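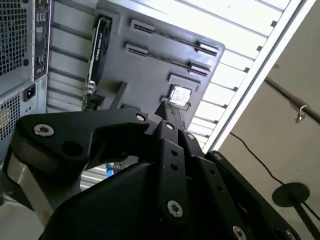
Friday, April 2020

Two slots, two sticks. That was the whole last task and we had 22 points riding on it.

The clock on the wall said 90 seconds. Then it said 84. I had the tablet and my hands were sweating on it and the captain was behind me going slow, slow, slow, right in my ear, like I had another speed.

"I'm going slow."

"Slower."

The Skotby rules are thirteen pages long and I had read them all on the bus, twice. Page nine. Memory must be seated by the arm. Both latches closed. No hands inside the case. If a hand goes inside the case the run is over, doesn't matter why. A kid from the Widau team had sneezed that morning and put his palm down on the power supply to catch himself. Over. He sat in the hallway after with his hood up and his teammates brought him chips.

So. No hands.

On my screen, the board. The gray latches at the ends of the slots. The CPU sitting there with no cooler on it, all shiny, asking to be hit. Bare metal and our gripper swinging right over the top of it. If we touched that we lost ten. If we scratched it we probably lost the club, becuase the board was on loan and we'd all signed a paper.

"Down a little," the captain said.

Down a little.

"Left."

"My left or its left?"

"Its left. The camera's left. Just, left."

We had this argument all winter. The camera rides on the wrist so when the wrist turns, everything turns, and left is wherever you want it to be. We made flash cards. We made a song. In October I drove the arm into a cereal box and argued for ten minutes that the box had moved. By February I could pick up a grape. I could put the grape on a spoon. Somebody's mom filmed it and it got 264 views, most of them probably my grandmother.

A grape is not a memory stick though. A grape doesn't have a notch.

First stick. It was already in the fingers, we'd picked it clean off the tray. I lined it up with the far slot. The ceiling light was in the top of the picture and I tilted the wrist so it wouldn't wash everything out. Notch to notch. I thought. I hoped.

"Push," said the captain.

"It's not straight."

"It's straight. Push."

"It is NOT straight."

Sixty-one seconds. I backed up. I heard the captain breathe in, and to her credit nothing came out. I rolled the wrist maybe the width of a hair. Now it was straight. I pushed and the motor whined, the bad whine, the one the Vunov motors make right before they quit, and I kept pushing and then

click.

And the other one. Click.

Two latches. The judge wrote something down. I couldn't look at what.

"Go go go," so now we were going fast. OK.

Second stick. Tray, fingers, close. Missed. Open, down, close. Got it. Thirty-five seconds. Back over the case, past the graphics card, wide around the CPU like it was a sleeping dog. Someone in the bleachers was stomping their feet. I wanted them to stop and I also wanted them to never stop.

Twenty.

The nearer slot. Same angle as the first one, I hadn't touched the roll. Good. Don't touch the roll.

"Push."

I pushed.

Click.

I waited for the other one. Twelve seconds. Nothing. One end down and one end up, I could see it, the stick sitting crooked with its corner in the air.

"Lift off, tap the corner," the captain said. Quiet now. Not even bossy.

Opened. Up. Over. Eight. The fingers closed into a fist. Seven. Her hand was on the back of my chair and the chair was shaking, or I was. Five. I put the tip of the fist right over that corner and I didn't ask whose left, I just knew it, same as you know where your own foot is.

Three.

Down.

The buzzer went and I never heard a click. The whole gym was yelling and the buzzer's loud. I put the tablet on the floor. The judge from Tsegaye pulled out her little flashlight and bent over the case and looked for a really, really long time.

"Hm," she said, and uncapped her pen.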